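# A Few Weeks in the Flastora Kitchen

I burned my first virtual breakfast on a Monday, at a time of day when I should have been eating a real one.

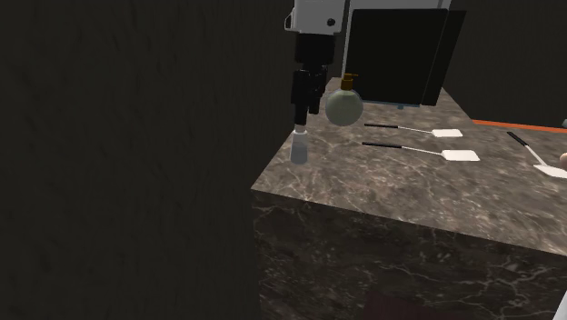
## What you get for your money

Flastora is a simulated kitchen for people who want to teach a robot arm some manners before letting it near real crockery. You pay by the month, you download a fairly enormous package, and you get a set of rendered rooms, a cupboard's worth of loose objects to scatter around in them, and an arm with a two-fingered gripper that you can drive yourself or hand over to your own code. The company behind it, Tornetti, used to sell scheduling software to bakeries, and I swear you can still tell. Every menu in the thing looks like it wants to know when the rye is due.

The subscription I tested costs $105 a month. There's a cheaper one at $70, but it locks you to a single kitchen and drops the shuffle feature, and the shuffle feature is the reason to be here. I'll get to that.

## Setting up

I've installed a lot of robotics software over the years and most of it has made me want to take up pottery. Flastora took me one evening, including a long break for noodles. My computer is a decent gaming desktop, a few years old now, with a fan that complains, and it coped fine as long as I kept the shadows on medium.

The one real snag was the controller. I'd planned to drive the arm with an old gamepad, and the program saw it, greeted it politely and then mapped the gripper to the same button as "reset room." So I'd line up a lovely grab, squeeze, and the whole kitchen would blink back to the beginning (I said some things). You can remap it, but the page for that lives under "Account," for reasons I'd love to hear.

## The kitchens

They're named after colors, mostly, except for one called Thái, which quickly became my favorite. It's dark and moody, with a marbled counter in browns and charcoals and a thin line of orange running along the back of it. Very much a kitchen belonging to somebody who owns one good knife. It's also hard work! The black gripper gets a bit lost against a dark wall, and if your vision code leans on strong contrast you'll find out within minutes.

Then there's the clutter. A typical layout gave me three spatulas with dark handles and white blades, a round soap dispenser with a brownish-gold pump, and a little bottle or shaker sitting near the edge of the counter, with one long finger of the gripper hanging right over the top of it. Getting in close like that is the part I enjoyed most. The small things are where you really learn how your arm behaves, and I spent a silly amount of time just creeping down toward that bottle top, backing off and trying again from a slightly different angle.

The spatulas are a sneaky bit of design. Two of them lie almost parallel, the third goes off on a diagonal, and if you tell your planner to "pick up the spatula" you get to watch it have a small crisis. Mine kept changing its mind halfway across the counter. I rewrote the instruction four times before it settled down, and I'm still not sure it picks the one I mean.

## Shuffle, the good part

Press one key and everything on the counter moves. Press it again and it moves again. You can queue up shuffles and leave them running with your own code at the controls, and in the morning there's a tidy log of every try. My longest overnight run logged 1,732 attempts, of which 478 ended with the object lifted and held. That's a poor score, and it's entirely my code's fault, but I knew exactly which grabs had failed and could play back each of them over coffee. I've paid more for less useful advice.

The playback is lovely, by the way. You can scrub back and forth, swing the viewpoint wherever you like, and turn on little arrows for the contact forces. I found out that my gripper was closing a hair too early on anything with sloping shoulders. With my real arm I'd have blamed the bottle.

## Where it wobbles

Soft things are bad. There's a dish towel in the object list and it behaves like a sheet of roofing. Liquids aren't in there at all, so if you were dreaming of pouring pancake batter, keep dreaming for now – Tornetti's road map says "later," with no month attached.

Friction also felt generous to me. Grips that held nicely in Flastora slid right off when I tried the same moves on my own bench arm with my own spatula. You can turn the friction down by hand, and I'd suggest doing that on the first day. I left it alone for a week and had to redo a good chunk of my tuning.

And support is slow. I wrote in about the gamepad business in February and got a cheerful reply nine days later, by which point I'd fixed it.

## Flastora or Prilholm?

Everyone I mentioned this to asked how it compares with Prilholm, the other kitchen package in this price range. I used Prilholm for most of last year. It has better doors and drawers, by a long way, and its towels bend. But its counters are bare little showrooms, with one mug in the middle waiting to be picked up, and my own kitchen has never once looked like that. If your project is about opening cabinets, get Prilholm. If it's about finding the right thing in a mess and getting hold of it, I'd go with this one.

I've kept my subscription going for another month, at the full price. I want that success count up before I let my bench arm anywhere near the good soap dispenser.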